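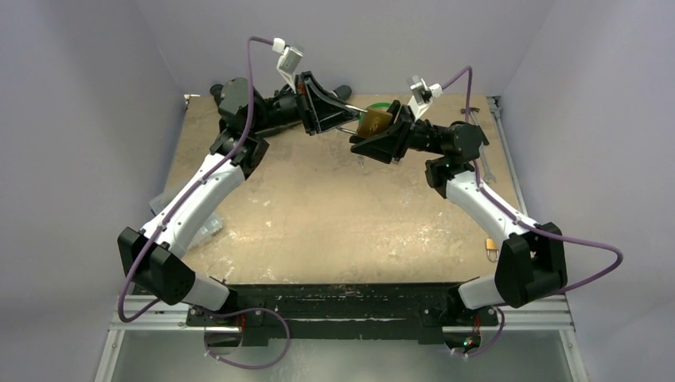
Re: [plordale-patients] Moving outpatient PT from Jilside to Kikden

Posted to the list at 9:40 p.m.

> Hello all. I had a knee replacement in January and I was sent to the
> outpatient therapy department at Jilside. The drive is getting to be
> too much. I see that Kikden has a therapy clinic much closer to me,
> and somebody at church mentioned Rashti as well. Can I switch in the
> middle of treatment? Do I need to start over with a new referral? I
> also got a bill from Jilside that has a separate line called a
> facility charge and I don't understand it. I have asked at the front
> desk but the answer was to call billing, and billing's line is always
> busy.
>
> Sorry for all the questions. I am on a employer plan, not Medicare,
> if that matters.

You can switch. I did it two years ago with a shoulder, same direction, Jilside to Kikden, and the treatment carried on with a gap of a week or so. I'll take your questions in order and then add some things I wish I had known before I started calling.

Referral. Your surgeon's referral may be written to a department or it may just say physical therapy, evaluate and treat. Mine named Jilside, so Kikden wanted a new one. The surgeon's office sent it over the same afternoon once I gave them the fax number. If yours doesn't name a place, Kikden may take it as it is. Ask the surgeon's office to read you the wording over the phone. Also ask whether it has an end date on it. If it is close to running out you might as well get a new one and be done with it.

Authorization. Check this before you cancel anything. Some employer plans approve a number of visits, and the approval is tied to one provider. If yours works that way, the visits you have left at Jilside don't move over. Kikden has to ask the plan for its own approval, and they will want to do an evaluation first. Call the number on the back of your card and ask three things: is Kikden in network for outpatient therapy, does therapy need prior approval, and how many visits have been counted against my yearly limit so far. Write down the reference number for the call. I had to use mine later when the claim for the evaluation was turned down, and it got paid on the second try.

The yearly limit, if you have one, normally follows you and not the clinic. Visits you already had at Jilside still count. With a new knee you may use a lot of them, so it's worth knowing where you stand.

Evaluation. Kikden will do a new one. That is a longer visit and is billed under a different code from a regular session, so expect a charge for it even though you were already evaluated once. I asked if they could skip it and go by the Jilside notes and they said no. They did read the notes, though, and it saved going through the whole history again.

Records. Don't leave this to the two clinics. I signed the release at Kikden and it sat there. What worked was going to the medical records window at Jilside with my ID and asking for the therapy evaluation, the progress notes and the home exercise sheets. You should ask for the operative report too if you don't have it. The window closes at 4 and is not in the main lobby anymore, it moved down the hall past the lab. They can also put it in the online portal, but my therapy notes never showed up there, only the appointments.

Facility charge. Jilside's therapy department is billed as part of the hospital, even though it is across the parking lot. The charges come through the hospital's billing, and on some plans they go against your deductible instead of being a flat copay. Kikden is set up as an office, so on my plan it was the office copay each time and nothing else. I can't tell you which way your plan handles it. Look at the explanation of benefits from the insurer, not the bill from Jilside, and see whether the amount is listed under copay, deductible or coinsurance. If it says deductible, that is your answer.

I was surprised by one Jilside statement for 900 dollars. That covered several visits that had been held and sent out together. I asked for an itemized bill, and when it came there was a session on it for a day I had called in sick. They took it off. So ask for the itemized one before you pay. They have to be asked, they don't send it on their own. If the total is correct and it's more than you can do at once, they do have a payment plan with no interest, but you need to set it up before the due date on the statement.

For the billing line, try right when they open in the morning or leave the callback number. When the recording asks for an extension, put in 3033. That was the outpatient accounts desk when I was dealing with them and it skipped the general queue. It may have changed. If it has, somebody please post the new one here.

Rashti. I have not been a patient there so take this as secondhand. What has been said on this list before is that they are good with hands and wrists and that the waiting list is long. Somebody also posted that they only take a few plans. I would call about insurance first before you spend any time on the rest.

What Kikden is like, since you're thinking of going there. It's smaller. There is one open room with tables along the side, two bikes, a set of parallel bars and some practice stairs. No pool. If your surgeon wants you in the water then you should stay at Jilside, or ask if you can do the pool sessions at one and the rest at the other. My plan would not have allowed two places for the same problem but yours might.

I had the same therapist for nearly all my visits at Kikden, and at Jilside I had a different one most weeks. On the other hand the Jilside sessions were a full hour and Kikden's ran shorter. Parking at Kikden is right by the door, with one step up at the front and a ramp on the left side of the building. Use the ramp if you still have the walker. The late afternoon times go first, so if you can come mid-morning you will get in much sooner.

The order I would do it in:

Call the plan.
Call Kikden, get a date for the evaluation and get their fax number.
Call the surgeon's office for the referral and give them the fax number.
Pick up your records from Jilside.
Cancel the Jilside appointments last, and only the ones after your Kikden date.

I canceled first and then Kikden's date got pushed, and I ended up doing exercises at home by myself for longer than I should have. The shoulder got stiff. With a knee this early, tell the surgeon's office if there is going to be any gap at all and ask what they want you to do during it. They may want you to stay put at Jilside until you have your bend back.

One more thing. If the drive is the main trouble, Jilside used to have a shuttle for outpatient appointments. You had to book it a day ahead and it only went as far as the Plordale library stop. I don't know if it is still running. The front desk should be able to tell you that much.

Bring your brace and whatever shoes you normally walk in to the evaluation. They had me fill out the forms on paper when I got there, so go a little early.

Write back to the list if the plan gives you trouble over the approval and I'll look up what the letter said in my case. I still have the folder.

--
You are receiving this because you are subscribed to plordale-patients.
Members share their own experience. Please check medical questions with your doctor.
To leave the list, send a blank message with the word unsubscribe in the subject line.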